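Table Care: Questions We Are Often Asked

Drevia Tables, care and cleaning

Somebody wrote on my white table with a marker. What should I do first?

Please do not use water first. Take a dry cloth and try on a small corner of the mark. If it was a whiteboard marker, most of it will come away dry. If nothing moves after a few strokes, go to the next question.

It is a permanent marker. Is the table lost?

No. Put a little rubbing alcohol on a cloth, hold it on the mark while you count to 15, then wipe. Repeat with a clean part of the cloth. Afterwards wash the place with water and a drop of dish soap, and dry it. Test first under the table, where it is not seen.

Why do I get gray smears when I wipe?

The ink leaves the mark but it does not leave the table. It travels with the cloth and goes down again a bit further, as a gray band with small dark dots. You can wipe in short strokes toward yourself and lift the cloth at the end of each one. Fold it often. A cloth pressed into a ball has only a few places which touch the table, and they become full very quickly.

Which cloth do you recommend?

Any soft cotton or microfiber cloth is good. A new cloth in a strong color should be washed once alone before you use it on white. Tín Ngô from our workshop washes his together with his work shirts, but we do not recommend this to customers.

Can I use a melamine sponge?

Only on glossy tops. On a matte top it will polish the place, and you will see a shiny spot when the light comes from the side. We cannot repair this at your home.

What about coffee, turmeric and beet?

Wipe them the same day. A turmeric stain that stayed for 24 hours usually needs a paste of baking soda and water. Leave it for 12 minutes, then take it away with a damp cloth and do not rub.

Does the warranty cover stains?

The warranty covers the edges, the legs and the glue. It does not cover ink, hair dye or nail polish. If you are not sure, please send a photo before you try anything strong, and Tâm Nghiêm will answer you. She does not work on Sunday.

What kind of photo should I send?

One taken from above and a little from the side, with the mark and the wall end of the table both in it. Daylight is better than a lamp. 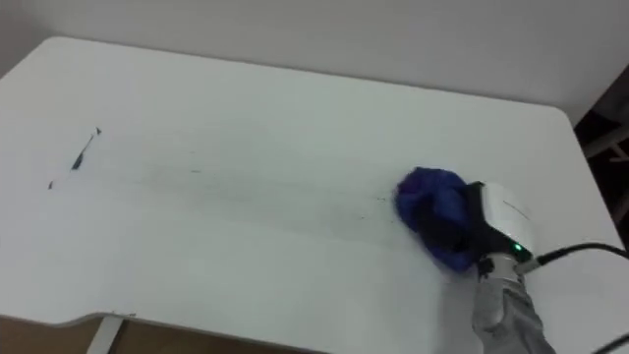
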